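Gripper days - notes from the June sessions

Putting this up fast before the next block starts. Most of what we do at Workitz right now is hand demos: one person, one hand-held gripper with the camera on it, one task, over and over until the set is full. No arm on the table while you record. The arm comes later and has to live with whatever you showed it.

Target for June was 300 good demos across all the table tasks. Good meaning start to finish, no drops, no hesitating halfway to scratch your nose. Jayson Pascual ran mornings, Apinya Kaewkla took afternoons, I filled in and did the sorting. Gallery is short this time. Text is long. Sorry to anyone who came for the reverse.

How a take goes, for the new people:

Hold still. Fingers open, tips in view, nothing between them. Count two in your head.

Go in at the speed you would want the arm to go. Slower than feels natural. Everyone rushes the reach and then crawls through the grasp - should be closer to even.

Close, lift, place, open. Back off the same way you came in. Then hold still again, or the end gets clipped and the take is useless.

If you fumble, stop and scrap it. Don't rescue it. A rescue can be a fine demo of a rescue but we keep those in a separate folder and I need to know which is which.
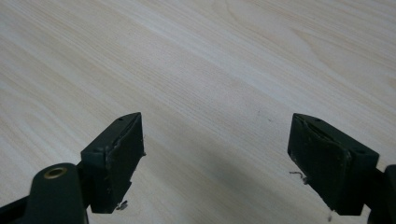 Pads get their own paragraph because they came up every single day. They are the part that does the work and the part that goes first. Soft rubber, glued to the fingertip block, squeezed a few hundred times against whatever Jayson found in the drawer. First you get dust, then scuffs, then an edge starts to lift. Once a flap opens up it catches on things. Thin stuff is worst, paper and cloth especially - the flap grabs before the pad does and the object comes in crooked. A person corrects for that without thinking. Then the correction is in the data and the arm learns a little twist that makes no sense on fresh pads.

So the rule from Tuesday on: look at both pads before each block, both fingers, inside faces. Wipe with the dry cloth. Any loose fiber, trim it, don't pull it. Pulling takes more pad with it. If a tear is longer than your pinky nail is wide, swap the pair. Always the pair. One new pad and one old one closes off center and we lost most of a morning finding that out.

Spare pads are in the Podis tin on the shelf by the door. Write on the tape when you take some. Please.

Skada table

Skada is what we call the sorting task, after the trays. Small parts from one tray to the other, one at a time. Best numbers of the month. Apinya did 37 clean takes in one afternoon and only quit because her wrist did. Her trick, which I am stealing for the write-up: rest your elbow on the table for the place, off the table for the reach. Steadier finish, and the path still looks like something an arm could follow.

What went less well - tilt. With the tool in your hand it is easy to roll it a bit to get a better look at the tips. You don't notice doing it. Play back a few and there it is, same lean every time. Watch your first three before you record the rest.

Mamani table

Mamani is the folding one. Slower, harder, more arguing. The question all month was wether to regrip in the middle of the fold or drag the whole thing through in one go. Jayson is a dragger. Apinya regrips. I let both of them record their own way for a bit, then trained on each set seperately to see. Dragging looked nicer on video and was worse on the arm. Cloth bunched up on the second fold. Regrip set got 7 folds out of 10 first try, drag set got less than half of that. So we regrip now. Jayson has accepted this, mostly.

Also tried remote control for this one, sitting at the desk with the controller and driving the arm direct. Good for checking what the arm can reach. Bad for volume. A fold that takes a few seconds by hand takes most of a minute that way, and your shoulders end up around your ears. We kept a handful of those takes for comparison and went back to the hand tool.

Table stuff

Bare table for the start poses, cleared all the way back, then objects go on. Move the start spot around. Left, right, near, far, a bit rotated. If every take begins in the same place the arm will only ever be good at that place, and then someone nudges a tray and we all look silly.

Light - overheads on, blinds half down. Afternoon sun does a hard stripe over the wood and the takes before and after don't match. Soft shadow under the tool is fine, can't avoid it, the arm throws one too.

Check the eyelets on the finger arms while you are down there. If one has play in it you will feel a click on closing. Tell me, don't tighten it yourself.

Where we ended up: 300 hit, with the last ones done past 7 in the evening on crackers. Sorting set is finished. Folding set needs more regrip takes, small cloths mainly, and a few with the start pose way off to the side. Next round we add lids. If you want a slot, put your name on the sheet, mornings are still wide open.

Contact: Workitz demo table | Copyright Workitz, all rights reserved | Back to top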